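Setting Up a Tabletop Pick with a Hand-Held Gripper

October | By the Plerus documentation desk

These steps cover thin, flat objects such as card boxes and wallets on a hard surface. Complete the fingertip check first.

1. Open the fingers fully before lowering the tool.

2. Bring the tool in so that the object lies between the two fingertips. A flat card box should have one blue rubber pad on each side of it. Keep other items on the table out of the closing path.

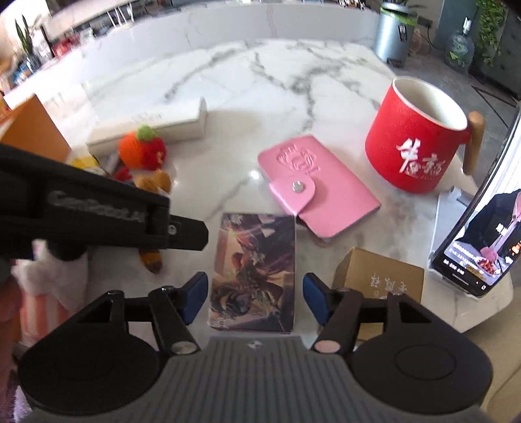
3. Close slowly until both pads touch. Stop if the object turns or slides, reopen, and realign.

4. Lift straight up and hold for 2 seconds. Set the object down flat before opening.

5. Log the attempt, including failed grasps. Inspect the pads after every 45 attempts and replace any pad that is torn or lifting.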